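Home Browse Recent changes Places Events Robotics Log in

Skostedeck Open Day

The Skostedeck Open Day is a yearly public visit to the household robotics workshop at Skostedeck, held on a Monday in October. I've been three times now, and since the old entry on this wiki was two lines long and had the wrong month, I've rewritten it from my own notes. Please fix whatever I got wrong!

Overview

Skostedeck is a test building for robots that do chores. It's laid out like a set of ordinary apartments – kitchens, bedrooms, hallways, bathrooms – and on most days you can't get in unless you work there. On the open day the doors are unlocked at 10 in the morning and you can wander through until late afternoon. Admission is free, but you do need a ticket, and the tickets go fast. The most recent open day drew 1,658 visitors, which I know because the number was written on a whiteboard by the exit and everybody was taking pictures of it.

History

The building used to belong to Ekano, a company that made kitchen fittings and showed them off in model rooms. When Ekano moved out, the model rooms stayed, and that's the whole reason the place works so well for robots. The rooms are the size of real rooms, with real doors that stick. The first open day had 209 visitors and one demonstration, a machine folding towels very slowly in a bedroom. I wasn't at that one, but I've heard about the towels from enough people that I feel like I was.

The Karaki hall next door was added later. It holds the talks, the coffee, and the coat racks, and it gets loud in there.

What you see

You start in Karaki with a short safety talk (stay behind the tape, don't hand anything to a robot unless you're asked to) and then you're let through in small groups. There's no fixed route. I like to do the kitchens first, because the line there is terrible by noon.

The kitchen demonstrations are mostly about moving things from one spot to another. Cups to a rack, boxes to a shelf, that sort of thing. It sounds dull and I could watch it all day. You get to see the machine pause before it closes its fingers, and the whole crowd leans in. When a cup gets dropped, people clap anyway.

The hallway is used for driving around. Somebody puts a chair in the way, the robot goes around the chair, somebody moves the chair. Kids love this one, and they're allowed to pick where the chair goes.

The bathrooms are my favorite, and they're the smallest rooms, so you stand in the doorway and watch over somebody's shoulder. Tight corners, shiny surfaces, a mirror that shows a second version of everything. The job on the sheet by the door is tidying toiletries. The staff told me mirrors are a real headache for the cameras, and after a few minutes of watching I believed it.

The Caklow table

Caklow is the hands-on part, named after the kit it uses. It's a long table in the hall with 3 hand controllers on it, and you get to work a gripper yourself. My first try, I could not pick up a sponge. My second try, I picked up the sponge and could not put it down where I wanted it. You quickly learn how much you depend on feeling things with your own fingertips, and how odd it is to go only by what you see on a screen. Go early, or go in the last half hour when families have started heading home.

Talks

The talks are short and pretty easy to follow. The one on grip pads was better than I expected – the speaker passed a box of worn-out ones around the room, and you could feel how smooth the old ones had gotten. There's a question period after each talk, and it usually runs over.

Practical notes

Parking fills up early. The bus stops right across the street. Strollers are fine in Karaki but have to be left there, as the model apartments are too narrow. Food is sandwiches and soup, cash or card. Wear a layer you can take off, because the kitchens get warm with that many people in them.

Photos are allowed everywhere except the repair room, no flash. If you only have time for one stop, I'd still send you down the hall to the bathrooms.

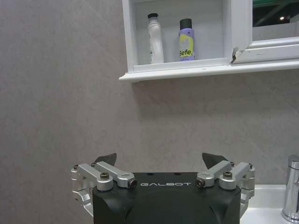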